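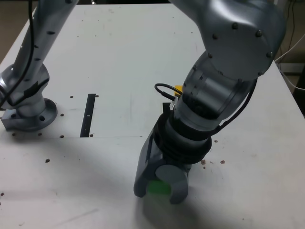
Ticket 222 -- Betside line, bench cell, two arms
Status: open, waiting on Clusex
Priority: was low, bumped to medium
Site: Hunton

Problem as reported by second shift: right arm stops in the middle of a pick on green cubes. Red ok. Panel shows "grip not confirmed", whoever is on the bench has to walk over and clear it. 17 stops in one shift.

7:40 am
Power cycled the cell. Re-homed both arms. Ran green only, first few fine, then same stop. Not a homing thing.

8:15 am
Checked air and cable run on right arm. Reseated the wrist connector. No change. Left arm not involved as far as I can tell, it just waits its turn.

9:05 am
Ran 100 picks, mixed red and green. 11 stops, all green. Log attached on the Sobczak share, same folder as last time.

Talked to the two people on the bench while it ran. Worth writing down, nobody put it in the original report:
- they used to sort by hand and check the cubes as they went. Now they load, watch and clear faults. Clearing faults was supposed to be rare
- every stop means dropping the paperwork and walking round the guard. The line count still shows as theirs, so a bad night for the arm looks like a bad night for them
- they know which cubes will stop it before it happens. Worn ones, they say. No place in the software to tell it that

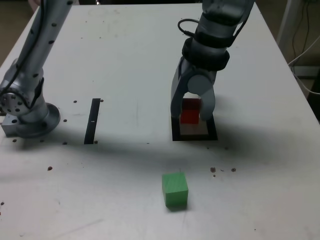

Second thing from the bench, the taped square. Drop position was taught to the old tape and the tape got redone in October. Nobody re-taught it after. Drops still land inside but the bench crew has been nudging cubes over by hand between cycles, which the procedure says not to do and which I would also do. Re-teach is on my list, needs the cell down up to an hour.

Also table needs a wipe. Crumbs and scuffs. Cleaning used to belong to whoever worked the bench, since the cell went in its on no one's sheet. Asked the shift lead to put it back on one.

10:30 am
Changed grip confirm delay one step longer. Green only again. Better, still stopped twice. Put it back to the original value for now, don't want second shift inheriting a half fix with no note.

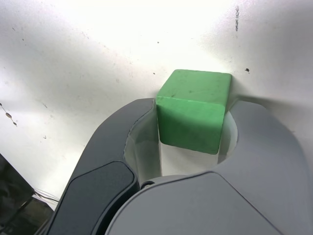 Think it's the grip width window. Red and green came in as seperate lots and the settings only got checked on red. Close a hair past the limit and the controller calls it a missed pick even with the cube held. Can't widen the window from our login, locked to Clusex.

Sent to Clusex 11:10 am:
1. widen width window for green, or tell us how
2. give bench logins a "skip and set aside" button so they don't have to clear a full fault for one cube
3. split the stop count from the operator count on the shift report

Reply 1:25 pm: yes to 1, remote session this afternoon. 2 is a "feature request". 3 is our own report, go ask Sobczak. Forwarded to Sobczak.

For second shift tonight:
- run red only until this ticket says otherwise
- greens go in the side bin, do NOT hand feed
- if it stops on red write the time down, don't just clear it
- line count for tonight is not going against anybody, shift lead has agreed to that -- I have it in email

Leaving open. Will rerun the 100 after the remote session and post the number here.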